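Carnet d'atelier, 18 décembre 2024

Retour sur la consommation des postes fixes et le câblage de la salle du fond.

Relevé repris ce matin au départ du tableau secondaire. 201 W en veille générale, toutes machines éteintes par le système mais laissées sous tension. C'est trop. En avril, même point de mesure, même pince : 88 W. Entre les deux, ajout de la ligne Wurumstead (onduleur et baie) et des deux rampes d'éclairage côté cour.

Méthode : coupure départ par départ, attente de 6 minutes, lecture, remise sous tension. Pas de lecture immédiate, la pince met du temps à se stabiliser sous 1 A.

Départ 1, établis : rien d'anormal.
Départ 2, onduleur Wurumstead : l'essentiel de l'écart. L'appareil reste en double conversion même sans charge. Le mode éco existe dans le menu mais il se désactive à chaque perte de secteur. À vérifier dans la notice, section paramètres persistants.
Départ 3, éclairage : les ballasts Matlala tirent un peu à vide. Acceptable.
Départ 4, prises murales : bruit de mesure.

Le facteur de puissance à vide est mauvais, ce qui rend la pince peu fiable en valeur absolue. Je garde les chiffres comme comparatifs. Pour une vraie valeur, il faudrait le wattmètre resté à Hotthorpe.

Neutre commun entre les départs 3 et 4, découvert en ouvrant la boîte de dérivation. Non conforme au schéma affiché dans l'armoire. Les deux circuits sont étiquetés à part, donc consigner les deux avant toute intervention. Étiquette provisoire posée, schéma à reprendre.

Serrage des bornes contrôlé sur les quatre départs. Une borne reprise d'un quart de tour sur le 2. Pas de trace d'échauffement.

À faire :
- forcer le mode éco et simuler une coupure secteur
- séparer les neutres 3 et 4
- refaire le relevé au wattmètre
- commander des embouts 2,5 mm² (référence Dritatov, la boîte est presque vide)

Partages : 2

Commentaires

atelier_nord : Même comportement chez nous avec l'onduleur. Le réglage tient si on l'enregistre depuis le port série et pas depuis la façade.

kv_88 : Le neutre commun, ne pas le laisser passer l'hiver. Différentiels séparés ou pas ?

atelier_nord : Sur le schéma, oui. Je n'ai pas vu l'armoire.

Entrées récentes
Étalonnage de la pince, suite
Boîtes de dérivation : inventaire
Rampes Matlala, bruit à l'allumage
Armoire secondaire, schéma révision B
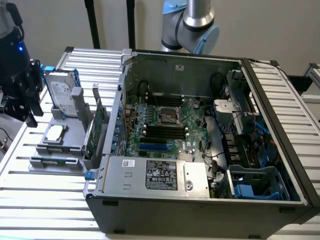 Cahier n° 6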